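Used Car Buyer Advice Project
Progress report to the Melano Fund, second half-year

1. Purpose of this report

The Fund asked for an account of work carried out since the interim report in May, with particular attention to the pre-purchase inspection scheme and the finance helpline. Spending is set out in the annex and remains within the agreed budget.

2. Inspection scheme

The scheme offers a low-cost check to anyone buying a car privately or from a small dealer. The target for the period was 1000 inspections, and 1200 were completed. Demand was strongest for cars more than ten years old, where buyers often have no service history to go on. Grillside garage continues to carry out most checks in the north of the area. Chowdary Motors joined in the summer and now covers the two southern towns, which had previously been served by a single mobile mechanic.

The report form was shortened after buyers told us that they could not tell a serious fault from ordinary wear. Faults are now grouped under "repair before driving", "repair soon" and "note only". Tyres and brakes have their own page.
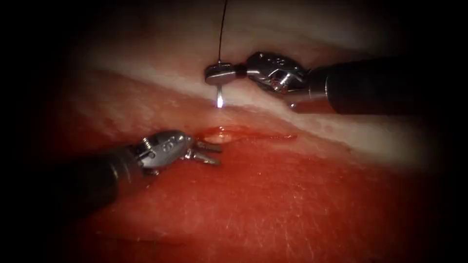 Rodica Neagu replied to the draft of this section that the new form is easier to read but leaves too little room for comments on rust, and asked that a half page be added before the next print run. The project accepts the point and the form will be amended.

3. Finance helpline

The helpline is open until 8 pm and deals mainly with hire purchase, part exchange and early settlement. The average call now lasts 20 minutes. Callers who have already signed an agreement take longer to help, and we have set aside 30 evening appointments a month for them. A short guide to comparing the total cost of a loan, instead of the monthly payment alone, has been sent to libraries and advice centres.

The move to the Zakel booking system was delayed by six weeks. Appointments were kept on paper during that time and a small number were entered twice. These have been corrected.

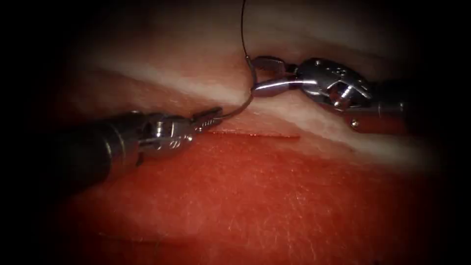 Curved needle and thread between two instruments, tissue training surface.

4. Matters outstanding

The agreement with Grillside is due for renewal and the garage has asked for a higher fee per inspection. Anil Pinto will put a proposal to the Fund before any change is made. Weekend inspections have not yet begun in the southern towns, where Chowdary Motors is still recruiting a second inspector.

The annex gives spending by heading, together with the revised inspection form.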